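Speaker notes: Keeping old office computers useful
Talk for the small business evening, Truretti hall, August
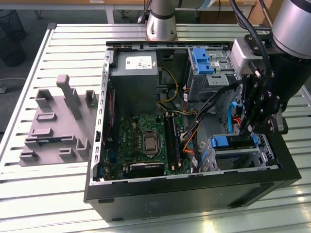 Slide 1. Welcome
Good evening, and thank you for coming after a long working day. I will speak for 21 minutes and then we have time for your questions. Please keep the small questions for the end, but if you cannot hear me, raise your hand immediately.

I work with the office equipment of Iller, a printing and mailing firm. We had 49 desktop computers when I started this work. The plan was to replace all of them in the same summer. I asked for permission to look at them first.

(Pause. Ask who has an office computer older than five years. Wait for hands.)

Slide 2. What people complained about
The word I heard most often was "slow". I asked each person to tell me when it is slow. In the morning? When they open the mail? When they print?
The answers were very different. One department waited long for the shared folder, and this was a problem of the network. A new computer would wait for the same folder.
Please write down the complaints before you write down the shopping list.

Slide 3. The money
We gave ourselves a limit of 300 per machine, with parts and working time together. If the repair costs more, we stop and we buy new.
(Do not go into tax questions here. Last time it took the whole discussion.)

Slide 4. What we changed
Mostly two things: more memory, and a solid state drive in place of the old hard disk. On 15 machines we changed nothing and only removed programs that started by themselves.
Mention dust. A fan full of dust makes noise, and people believe that a noisy computer is a broken computer.

Slide 5. Before you open anything
Make a backup and test that you can read it. Switch off, pull out the power cable, and touch bare metal on the case before you touch the parts.
Put the screws in a cup. I say this in every talk and I still lose screws.

Slide 6. When to say no
If the machine cannot run a system that still receives security updates, do not keep it for daily office work. I was too soft with this rule in the Alemneh branch, and we had to go back there in winter and do the work again.

Slide 7. Where the old ones go
Remove or erase the drives first. Keep a list with the serial number and the date. We bring ours to the recycling yard in Grorulthorpe, and they give us a paper for each delivery.

(If the time is short, skip slide 7 and show the checklist.)

Slide 8. Questions
The checklist is one page and lies beside the door. Please take one also for your colleagues.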